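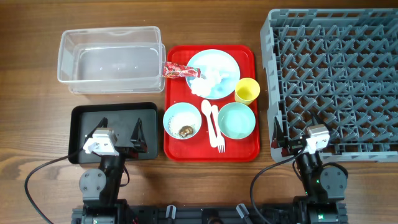

A red tray after a meal, with the bin, the black tray and the dish rack set out on the table.

Clearing the Table Without Making a Second Mess

Most of the work in washing dishes comes from how they get to the sink. If plates arrive with napkins, wrappers and rice still on them, you end up picking wet paper out of the drain. Sort everything at the table first. It takes around 3 minutes for a small meal.

Trash comes off first
Take wrappers and used tissues off the tray before you touch any dishes. Crumpled tissue tends to hide on a plate under other things, so lift it and check for a fork or a bottle cap. Snack wrappers should be folded in on themselves before they go in the trash, or the crumbs fall out on the floor.

Scrape while it's dry
Rice is the worst offender. A few grains left in a bowl will turn to paste in hot water and stick to the sponge, and then to every other dish. Tip the bowl over the trash and tap the bottom. For grains that have dried on, use the edge of a plastic spoon. Metal will scratch a plastic bowl, and the scratches hold on to color from sauces.

If the rice is really stuck, fill the bowl with cold water and leave it for 15 minutes. Then empty it through a strainer.

Group by type
Bowls with bowls, largest on the bottom. Don't stack a greasy bowl inside a clean one or you will have two greasy bowls. Cups go last on the stack or travel by themselves. Lay forks and spoons flat in a bin or on a spare tray. A clear bin is good for this job, as small pieces don't get overlooked at the bottom.

Washing order
Cups, then forks and spoons, then bowls, then plates. Wash the serving tray at the very end. It won't fit in most sinks, so wipe it down with a soapy cloth on both sides, rinse the cloth, and wipe again. Pay attention to the rounded corners, where salt and oil collect.

Loading the rack
Stand plates between the pegs, all facing the same way, with an empty slot between them if you have room. Bowls should lean forward so water runs out. Cups go upside down along one side. If your rack has no drip tray, put a shallow tray with raised edges under it and empty it every night.

We used a Waken rack for years and replaced it when the pegs got brittle. Any rack will last longer if you scrub it once a month with baking soda and an old toothbrush.

Last updated August 2020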